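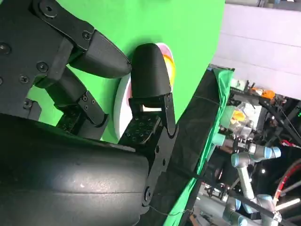

*Grosumier hand, fingertips on the rim of a plate.*

The Grosumier is a jointed robot hand for people building their own two-arm bench. It was worked out at the Bodgate shared workshop and is sold as a kit or ready assembled, left or right. Finish is matte black.

- Base block drilled with a grid of small holes for your own brackets
- Hex screws on the links, so a finger can be changed at the bench
- Spare fingertips: 2 per hand
- Assembly time for the kit: 4 evenings

Our usual practice jobs use a plate and small striped pumpkins on a green table. The ribs make a pumpkin harder to hold than a ball of the same size, so start with a slow close.

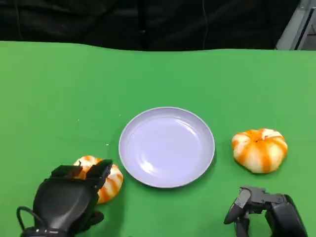

Orest Hladun writes that he had to slacken the knuckle screws on his kit before the fingers would close evenly, and asks for this to go in the manual. It is in the August edition, page 2.

Check the pivots after every 3,000 closes. Wipe off old grease first, and use thread lock on the bracket screws only. Keep cables clear of the wrist when you turn it.

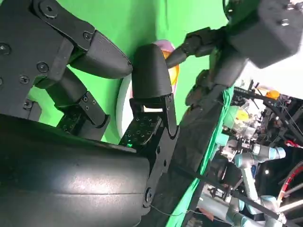

## Fitting to your arm

The adaptor plate comes from Sevasance and is ordered separately. Bolt it to the arm, then the hand to the plate. Run one hand alone before you set up the pair.
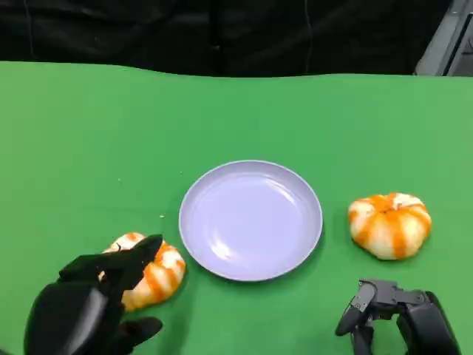 *Left hand over a pumpkin, right hand near the table.*

Orders and spares: Iddrisu Aidoo, Bodgate workshop.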